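Left arm gripper drops things after about an hour, right arm is fine

General > Maintenance and setup > Two-arm bench cells

pukton_bench
Posted 15 April 2022

Hi all, long-time reader, first real question. I look after a two-arm tabletop cell at Genstead (small place, one cell, and I'm the person who gets called when it stops). Both arms have the two-finger grippers with the white printed fingers and the orange ridged pads. The right one has been a dream. The left one starts every day fine, and then an hour or so in it begins letting go of things. Small smooth stuff goes first, then anything with weight to it.

So far I've:

- swapped the orange pads for new ones from the same bag
- tightened everything I could get a hex key on
- re-run the open/close calibration twice
- turned the grip current up a notch, which bought me maybe one extra good run

It's driving me nuts because the first hour is perfect. If I power the whole thing down over lunch it comes back good as new and then does it all over again. Any ideas before I order a whole new gripper?

moserfan26
Posted 41 minutes later

Sounds like heat to me. Motor warms up, the driver backs the current off to protect itself, and your squeeze goes away. Then you go eat a sandwich and it cools down. Turning the current up would make it worse over a longer run, so I'd put that back where it was first thing.

Can you read motor temperature on yours? On ours it's buried two menus down.

tablesaw_ray
Reply to moserfan26

I'm going to disagree. We chased "heat" for a month on a cell just like this and it was the finger screws backing out. They creep. You tighten them cold, the printed plastic relaxes as it warms, and now your pads don't meet flat anymore. Looks exactly like weak grip. Take the fingers off, clean the holes, low-strength threadlocker on the metal side only (keep it off the plastic, it'll crack some of them), and put them back.

Also, can we get a picture of the left gripper open?

pukton_bench

Sure, this is the left one open over the table. Right arm is up at the top. I haven't moved anything for you guys, you get the bench as it is.
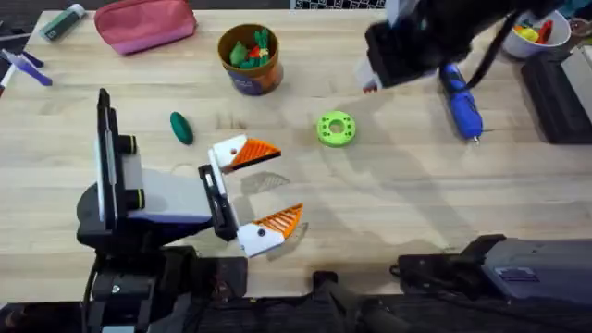
Checks I ran after posting the picture

Okay, so I went through both theories, cheap one first.

1. Screws. Ray, you were a little bit right. One screw on the lower finger turned almost a quarter turn before it got snug. I pulled both fingers, wiped everything down, did the threadlocker the way you said and let it sit overnight. Next day: good for an hour, then drops again. So that was a problem but it wasn't THE problem.

2. Temperature. Found the menu (also two levels down, thanks for that). Left gripper motor was 29 degrees hotter than the right one after the same run. Twenty-nine! I'd never once looked at that number.

3. Current. Put it back to the stock value. Drops started a little later in the run but they still started.

moserfan26

Not going to say I told you so. But both motors do the same kind of work, right? So the question is why the left one is working harder. I'd look for drag. With power off, can you slide the fingers open and closed by hand, and does it feel the same as the right arm?

Support it while you do this, by the way. Some of these arms sag when you cut the power and you don't want the gripper nose-diving into the table.

tablesaw_ray

Fine, I'll give you heat. I still want it on record that a loose finger makes the motor hunt for position all day, and that makes heat too. Same family of problem.

And what's the tall plate with the white panel for? Does the right arm have the same thing on it? If you've got extra mass hanging off one side, the mounting bolts might be pulling the body a hair out of square, and then the slide binds.

pukton_bench

The plate came with the upgrade kit we fitted in September, and the panel just rides on it. I didn't do that install so I can't swear to how it went on.

Moved the fingers by hand with the power off. Right one glides. Left one glides for most of the travel and then gets stiff near the closed end, right where it needs to squeeze. I feel kind of dumb for not trying this on day one.

lkaufmann
Posted the next morning

Liesl Kaufmann here, I maintain 7 of these for Jullico. Stiff near closed is nearly always one of two things on this style of gripper. Either there's grit in the slide, or the plate bolts are too tight and they pinch the housing. Do the bolts first. Loosen all of them half a turn, work the fingers by hand, and see if the stiff spot goes away. If it does, bring them back up a little at a time in a cross pattern, moving the fingers between each one. Stop as soon as you feel it start to drag.

If it doesn't change, open the slide up and clean it. Lint-free cloth, no spray oil. Spray oil just holds on to the next batch of dust.

moserfan26

Small argument on the oil. We use a tiny bit of light grease on the rails, put on with a swab, and have for years. Dry rails squeak on ours.

lkaufmann

Grease is okay if you wipe off nearly all of it. I said spray oil! People hose it into the housing and then it ends up on the pads, and now you really can't hold anything.

pukton_bench

IT WAS THE BOLTS. Half a turn looser and the stiff spot was gone, I could feel it go. Brought them back up like Liesl said and the third one was the bad guy, it pinched before I even had it properly snug. There was a burr on the plate right under it, so I took the plate off, filed it flat, wiped it clean and put it all back.

Ran it for 5 hours straight today with no drops. Left motor sits pretty close to the right one now. Current is at stock, and I've added "slide the fingers by hand, power off" to my weekly sheet, along with the finger screws (yes, Ray).

tablesaw_ray

I'll take it. What file did you use? Mine always skate on that black coating.

pukton_bench

Just a cheap flat needle file and a lot of patience. I touched up the bare spot with a paint pen after.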